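Re: [shop-floor] Anchoring benches to a floating slab
Date: 04/01/2026

> We are fitting out the Gomton unit in September and the landlord
> will not allow anchors deeper than 40 mm. Is surface adhesive
> acceptable for benches that see hand hammering? Calteck quotes
> 3000 N per foot in shear.

The Calteck figure is a static value for clean, ground concrete. It does not cover repeated impact, and it says nothing about peel, which is how a bonded foot usually fails on a bench with a high work surface.

At Alvarado we bonded 4 feet per bench and added a diagonal brace at each end. Sealed areas of slab were ground back to bare concrete first. The Fatilier leveling feet were set before the adhesive went down – adjusting them afterwards breaks the bond.

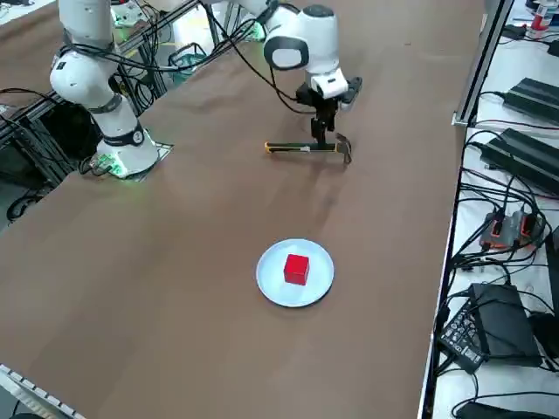 Claw hammer, yellow and black grip, held just above the table surface.

For hammering, mass matters more than the fixing. Our heaviest bench weighs 133 kg bare and has not moved. The lighter ones were loaded with sand trays on the lower shelf.

Check the slab for moisture before ordering. If the landlord has a record of the screed thickness, please post it to the list.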